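Planner update: lid tasks move to the new contact checker
Friday, September 21, 2018
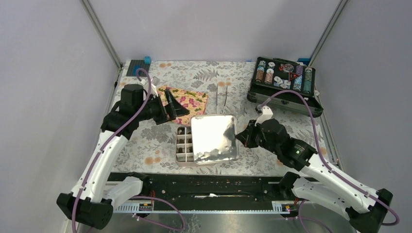

The two-arm cell at Tarnley, with the right gripper at the edge of the metal lid and the compartment box under it.

The lid tasks on the two-arm cell now run through Alar, our planning layer, instead of the hand-tuned waypoint scripts we have used since February. The scripts are still in the repository under legacy, but please don't start new work on them.

The main change is in how Alar treats contact. The old collision checker had one rule for everything on the table: keep clear of it. That is fine for a poker chip case at the back corner and no use at all for a lid that has to be touched. The workaround was to delete the lid from the world model just before the final approach, which also meant the planner forgot about it when moving the other arm.

In the new version each object carries a list of links allowed to touch it, and the list can change partway through a plan. The fingers of one gripper can be cleared for the lid rim while the wrist, the camera bracket and the whole of the other arm still have to stay away from it. The box under the lid is kept as a separate object with its own list.

We replayed 1,442 logged approaches through both checkers. The old one rejected 265 plans that the new one accepts. We have gone through 100 of those by hand so far and found no real collisions. The rest will be reviewed as time allows.

Perception is the weaker half. Shiny metal still gives patchy depth, and the lid pose from Ccori can jump between updates when a gripper covers part of the rim. Ccori now holds the last good pose and widens its uncertainty until the rim is seen again. Printed cloths remain a nuisance for the segmentation step, and flowers are still sometimes proposed as small objects. A minimum height filter removes most of them, but it also removes thin things lying flat, so leave it off if your task needs the tongs.

Cables are not modelled. Alar limits wrist rotation per joint as a stand-in, and the limits are in the cell config file. Check them if you reroute anything.

To upgrade, pull the current branch and rebuild the world files. Old world files will load but every contact list will be empty, so lid plans will fail with error 673. The Gernside cell stays on the previous release until its controller firmware has been updated.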